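4. Results and discussion

4.1 Breakfast and delayed word recall

The clearest result of the study came from the delayed recall task, and we were delighted to see it hold at both sites. People who ate the oat and walnut breakfast remembered more words after the morning break than people who ate the white toast breakfast with the same energy content. The gap was small on the first morning, grew over the first week and then stayed much the same until the end of April. Immediate recall, by contrast, hardly moved. Both groups could repeat a fresh list well enough straight after hearing it, and we found no sign that either breakfast made people quicker or slower at this.

We think the difference between the two tasks is the most interesting part of the work. A breakfast that simply made people feel more awake ought to help with both. What we saw instead looks closer to an effect on holding a list in mind through a busy hour, and this fits well with the earlier pilot by Cù and Bravo, who used a shorter break and found a weaker effect in the same direction.

In all, 66 adults completed the study and gave us 2388 usable recall scores. Each word list was read aloud by the same speaker at the same pace, and each serving of the test breakfast weighed 200 grams, with milk included. Tea and coffee were allowed, provided that people kept to their normal habit and wrote it down. (They did, in wonderful detail — one diary from the Tukton site lists the mug used each day.)

4.2 Did the setting matter?

Participants at Paracha ate in a shared dining room, while those at Tukton ate at home and came in afterwards. We had worried that company at breakfast might lift mood and blur the comparison. Mood scores were indeed a little higher at Paracha, and we would love to know more about that, but the benefit of the oat breakfast was close to equal at the two sites. Adding mood to the model did not change the pattern.

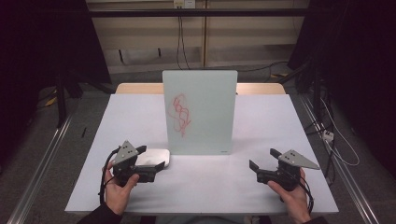
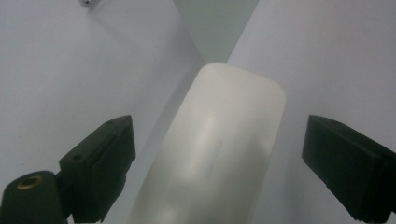 Figure 7. Whiteboard and white eraser (first image); close view of a pale object with rounded corners between two black gripper fingers (second image).

Time of testing had a stronger influence than place. People tested before 10 a.m. did better in both groups, and the oat breakfast seemed to help most in those who came later in the morning. One reading is that slow release of energy matters more as the gap since breakfast gets longer. Another is that the later group had more habitual late sleepers in it, and that sleep was doing part of the work. Our sleep diaries are too patchy to separate the two, so we leave both readings open and would be very glad to see somebody test them properly.

4.3 Hunger, snacking and enjoyment

Hunger ratings followed the order we expected. The toast group reported feeling hungry sooner, and more of them asked whether a snack was allowed (it was not, until testing had finished). When we compared only those people in the two groups who gave similar hunger ratings, the recall benefit became smaller but did not vanish. Part of the effect may therefore come from the plain fact that it is hard to think about a word list when you want your lunch.

Enjoyment is rarely reported in studies of this kind, and we believe it should be. A breakfast that helps memory is of little use if people stop eating it after a fortnight. Here the news is good. Most participants in the oat group said they would carry on with it, and several had already begun to change the recipe by the final visit, adding pears, cinnamon or a spoonful of yoghurt. The walnuts divided opinion more sharply. A few people picked them out, and we counted those mornings as incomplete servings in the main analysis.

4.4 Limits of the study

Our participants signed up for a study on food and memory, and many were already keen on both. They could see and taste what they were eating, so there was no way to hide which group they were in. We also tested only one kind of memory. Word lists are easy to score and easy to repeat, but remembering where you left your keys or what your neighbour said at the bus stop may work quite differently.

The oats and walnuts were always served together, and we cannot say how much each contributed. The follow-up study now being planned by Triệu and Trình will split them, with a third group given oats and sunflower seeds. It will also use the Julow diary sheets for sleep, which were much easier to fill in when we tried them with a handful of people at Tukton, and will repeat the recall task in the afternoon.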